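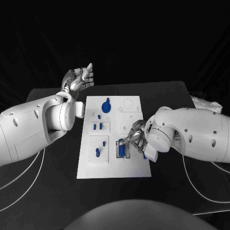 Right hand won't let go of the peg after a protective stop

Posted by Preben Toft, June 25, 2020

Hi all, long-time reader, first post. I run a two-arm setup with humanoid metal hands on a tabletop, and I use it for a peg and slot board (blue parts, white plate, nothing fancy). It ran fine all through March and I was getting pretty fond of it. Now I have a problem with the right hand and I'm out of ideas.

What happens is this. The hand goes down, closes on the round part that lies lengthwise in the slot fixture, and starts to lift. Every so often the part binds in the slot, the arm sees too much force and goes into a protective stop. Fair enough, I want it to do that! But when I clear the stop and send the open command, the fingers stay clamped. The controller says the hand is open. It is very much not open. If I send open again, nothing. The only thing that gets it back is a full power cycle, and then the fingers snap open all at once and fling the part across the table. Last time it went past my ear, so now I'm a bit nervous about standing there.

Left hand has never done this, but the left hand also never works in the slot, it only does the upright pegs.

Things I've tried: dropped the grip force from 200 to the lowest setting that still holds the part, swapped the right hand's cable with the spare, reinstalled the Kuma hand driver. Same thing every time. I get it in maybe one run out of 20, so it's hard to catch in the act. Log just says "hand state OK" right through the whole mess, which is really helpful, thanks.

Is this a dead finger motor or am I doing something dumb?

Mbali Kekana

Oh, I know this one! I had the same fault for weeks on the Drallow bench and was all set to send the hand back. I don't think your motor is dead. A dead one wouldn't snap open nice and quick when you cycle the power.

My guess is that the protective stop cuts the arm but leaves the hand holding its last target. Then you clear the stop, and the arm wakes up talking to a hand that has quietly dropped into its own fault. The driver keeps showing you the last state you asked for, so you see "open" because you asked for open. Look in the driver settings for where the finger positions come from. If it's set to commanded, change it to measured. You'll probably see right away that the fingers never moved.

Then add a hand fault reset to your recovery routine, before the open command, and wait 2 seconds between them. I tried it without the wait and it only worked when it felt like it. Also tell it to open slowly after a reset. Ours was at full speed by default and that's where your flying part comes from.

Please, please don't lean in to pull the part out by hand while the thing is clamped and powered. I did, and got a fingertip pinched between two of the metal knuckles. Nothing broken but I said some words (and it was purple for ages). Hit the e-stop, take the power off the hand, stay out to the side when it comes back, and wear safety glasses.

And I'd sort out the binding too, or you'll be clearing stops forever. If the part lifts a little crooked it wedges against the end of the slot. We had the grip too far toward one end. I moved it 4 mm nearer the middle and most of the stops went away.

clesevham_dave

Had this, replaced the hand, fixed. Could be the cable.

Preben Toft

Mbali, you're a star. It was set to commanded. Switched it to measured, ran it until it jammed, and there it was, all the fingers still reading closed while my screen was cheerfully telling me open. I put in the reset and the wait, and I've had three jams since then that all cleared without a power cycle. Slow open is on as well and the part just sort of drops out now.

Haven't moved the grip point yet, that's for tomorrow. Dave, I did swap the cable, it's in my post, but thanks anyway.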